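Home Projects Files Log Issues Wiki Members

We use cookies to keep you signed in and to remember which tab you had open. OK / Manage settings

# Skotby shelf dusting, v2

Hello! This is the README for the shelf dusting recordings, which I keep promising to write and then going off to fiddle with cable ties instead. Two arms, one fluffy duster, one small shelf, lots of bits of coloured paper. The job is to get the paper off the shelf boards with the duster, and that's the whole task. It's harder than it sounds (it took me most of April to get a version I'd show anybody).

I'm Marijke Boersma, I did the task setup and most of the recording, so moans about either should come to me. Everything was recorded in the shared workshop, on the big table, with people going about their own business in the background.

## What's in the folder

There are 2,436 episodes in the raw folder and 2,434 in the clean one. The two missing ones have a broken joint log, and I left the raw files in case someone cleverer than me can rescue them. Each episode has:

- wrist video from the gripper holding the duster
- video from the fixed camera by the table
- joint positions and gripper opening for both arms
- a one-line text note, mostly typed by me, so expect typos

The wrist view is the one people ask about. The duster fills a good chunk of it, and I like that, as you can see how the strands bunch up when they meet something. It does hide the paper just when you most want to see it, though!

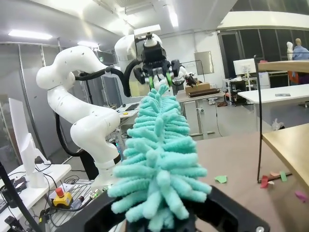 *Wrist view with the turquoise duster up and paper scraps on the tabletop to the right.*

## The task

Scatter paper on the shelf, put the duster in the gripper, press go. The scraps are cut or torn by hand from ordinary coloured paper, some left flat and some folded. Folded ones catch in the strands nicely. Flat ones cling to the board and you end up going over them again and again, so if your policy looks brilliant, do check it isn't only meeting folded bits.

An episode ends when the boards are clear or when the timer gets to 40 seconds. Scraps on the tabletop don't count against you. I don't always pick them up between runs either, so please don't use "paper on the table" as a sign that anything has been dusted.

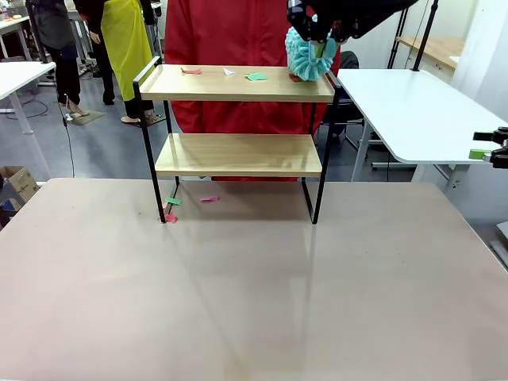
The right-hand end of a board gave me the most bother. Come in too steeply and the head just squashes flat, so I ended up lowering the wrist a little and dragging back towards the middle. Episodes done the old way are tagged `steep` and there are 11 of them in the clean set. I'd leave them out of training, but Solheim (the other project on our server) found them handy for testing.

## Known niggles

- The colour of the duster shifts between cameras. It's bluer in one and greener in the other, and I haven't corrected it.
- Shadows on the tabletop move about with the time of day.
- The notes say "top" and "upper" for the same board. Sorry.
- Anything starting `guvivent_` uses the old gripper calibration. Run `witura convert` on it first or the opening values come out backwards.

## Changes

v2, May 2021: new file names, clean folder added, timer made the same for every episode.

v1: first upload, no text notes.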